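A **clip frame** is a shallow picture frame with a clear front and a narrow border, used to hold a print, card, cover or sheet of paper without a deep molding. The simplest kind has no border at all and is held together by metal clips along the edges. The term is also used loosely for slim-bordered frames of the same depth, most often sold in black. Clip frames are common in homes, offices and small shops, where they stand on shelves and desks or hang from a single nail.

## Construction

A slim-bordered frame has four parts: the border, the pane, an optional mat and the backing board. The border is cut from wood, aluminum or molded plastic and joined at the corners, usually with a miter. Cheaper frames are joined with small plastic keys pushed into a channel, and these corners can open up over time if the frame is lifted by one side.

The pane is either glass or acrylic. Glass is 2 mm thick in most small frames. It resists scratching and stays flat, but it is heavy and breaks if dropped. Acrylic weighs less than half as much and is preferred for large frames, children's rooms and anything sent by mail. It scratches easily and builds up static, which draws dust.

Backing boards are made of hardboard or stiff card and are held by bendable tabs or turn buttons. The Tollell pattern, found on many desk frames, has 5 tabs, with the extra one placed beside the stand.
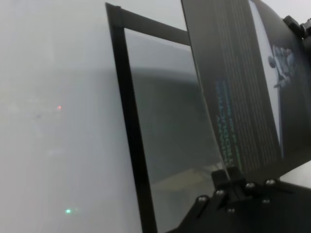 **Why does a pane look gray when the frame is tilted?** At an angle, the surface reflects more of the room, and the reflection mixes with whatever is behind the pane. A dark backing makes this easier to notice.

## Displaying printed covers

Books, record sleeves and printed boards are often displayed next to frames or inside them. A cover with dense text is hard to read behind ordinary glass in a bright room, and dark covers show reflections more than light ones. Non-reflective glass reduces the problem but softens fine print slightly if the print sits far behind it.

The framer Remigiusz Kaczorowski, in his handbook *The Shallow Frame*, advises leaving a gap of 7 mm between a thick cover and the pane so that the ink does not stick to it. Frames deep enough for this are sold as box frames. The Ustura and Iver ranges include both types in matching sizes.

## Care

Glass is cleaned with a damp cloth and a little mild soap. The cleaner goes on the cloth – liquid sprayed straight onto the pane can run under the border and stain the paper. Acrylic needs a soft cotton or microfiber cloth, and cleaners containing ammonia should be kept away from it.

Empty frames are best stored upright, with card between them. When they are stacked flat, the border of one can press on the pane of the next.

## See also

- Box frame
- Mat (picture framing)
- Picture rail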